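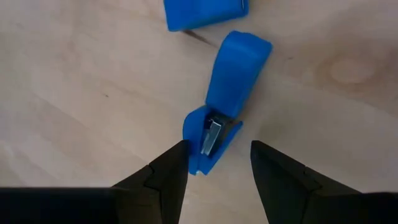 Wildflower notes, 30/06/2024

Well, the heat has come and the hillside behind Drustska is still blooming, which I did not expect! I went up with Milagros Vidal before breakfast and we found wild thyme all along the stony path, plus the first oregano (pinkish, leggy, and covered in small brown butterflies). The vetches are mostly in pod now and the poppies are down to a few ragged ones by the wall.

The big surprise was the mullein. One plant by the old quarry gate is taller than me, with felty gray leaves at the bottom and yellow flowers opening all the way up the stalk in no order whatsoever. Mullein takes 2 years to flower, so if you saw a flat woolly rosette in that spot last summer, there's your answer.

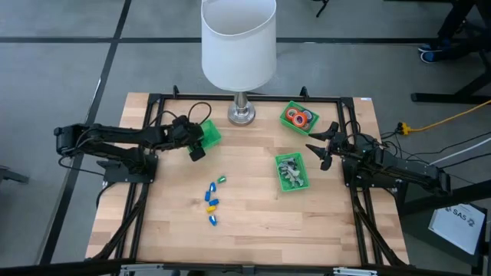

The wooden table, with an arm on either side.

Igor Baláž wrote to ask how to tell wild carrot from its nastier cousins. Look under the flower head for a ruff of thin, forked green bits, and check that the stem is hairy. Hemlock has a smooth stem with purple blotches - leave that one alone, please, and keep the dog off it too.

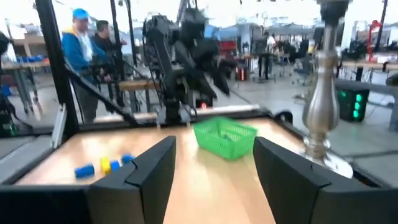

Seed collecting starts soon and I'd love some company. We take only a little from each plant, and only from the common ones, and the seed goes into paper envelopes with the place written on the front. For the bulkier heads, teasel and knapweed and so on, an open mesh basket like the green one on the table is just right, as the air gets through and the little beetles can find their way out. Leave the heads somewhere shady for six days before you rub them out.

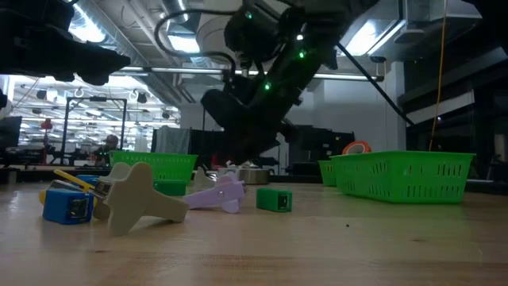
Don't bother cleaning every scrap of chaff off, by the way. It does no harm at all, and Svetozár Štefanec sowed his scabious chaff and all last October and has a lovely patch of it now - go and look if you're passing Hájek.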